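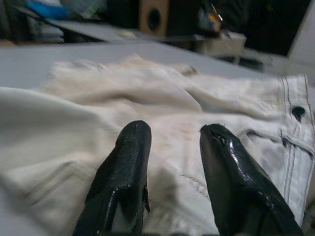
**Figure 1.** Wrist view at the start of a garment trial, with both fingertips above the bunched middle of an off-white garment and the waistband stitching to the right. Note the peeling strip of coating on the left finger and the notch near the tip of the right one.

### 4.2 Fingertip condition as part of the protocol

I'll admit that when we wrote our first protocol, fingertips weren't in it at all. We had a page on table height, another on how to drop the garment so it lands in a fair heap, and a long argument about lighting that I'm still a bit sore about. The fingers were just "the fingers." Then Ailbhe Hennessy went back through our logs to find out why two stations running the same policy kept disagreeing, and the thing that lined up best with the gap was how long each pair of fingertips had been on the arm.

So we went looking for guidance. The Kolář checklist, which most of our colleagues in cloth handling use in some form, asks you to report finger shape and material. It says nothing about wear. Our in-house Nurness rules did mention wear, but only as "replace when damaged" – and you can guess how well that works at four in the afternoon with half a batch left to run. Damaged to one operator is perfectly fine to another.

What does the wear look like? Figure 1 is a fair case. A loose flap like the one on the left finger worries me more than the notch on the right, even though the notch sits closer to the tip. A flap can fold under when the finger slides along a seam, and it can snag on loose threads, and a frayed edge has plenty of those. A chip mostly changes the contact patch. I'd still log both, of course!

Here's the rule we settled on. Before each batch, the operator looks at both fingertips from the wrist view and by eye, and gives each one a grade:

- **Grade 0:** coating whole, no visible marks.
- **Grade 1:** scuffs, or a chip or notch with no loose material.
- **Grade 2:** any loose material, whatever its size or place.

Grade 2 means you stop and swap the pair. Always the pair, never one finger, or you end up with a fresh tip pulling against a worn one and a garment that creeps sideways through the whole lift. Trials already recorded at Grade 2 stay in the data set with the grade attached. We went back and forth on that last bit (I wanted them out, Ailbhe wanted them in) and she was right. Throwing them away would hide a condition that any working station is going to hit sooner or later.

We applied the rule after the fact to 1626 trials from the Vukton station, using the first wrist image of each. Of these, 836 could be graded with confidence for both fingers. Another 638 could be graded for one finger only, usually because of glare on the glossy coating or cloth in the way. The rest we left ungraded. That's a lot of missing labels, and it's the main reason the current rule asks for a look by eye as well.

A word on logging. The grade goes in the trial header next to the coating batch, and the Clirnumex export script now refuses a file without it. People grumbled for around 3 weeks. I grumbled too, mostly about the script's error message, which has since been rewritten.

We don't claim that these grades carry over to bare rubber or to fabric-covered fingers. A group using either would need its own wording for Grade 1, though I'd expect the loose-material test to hold up pretty well as it stands.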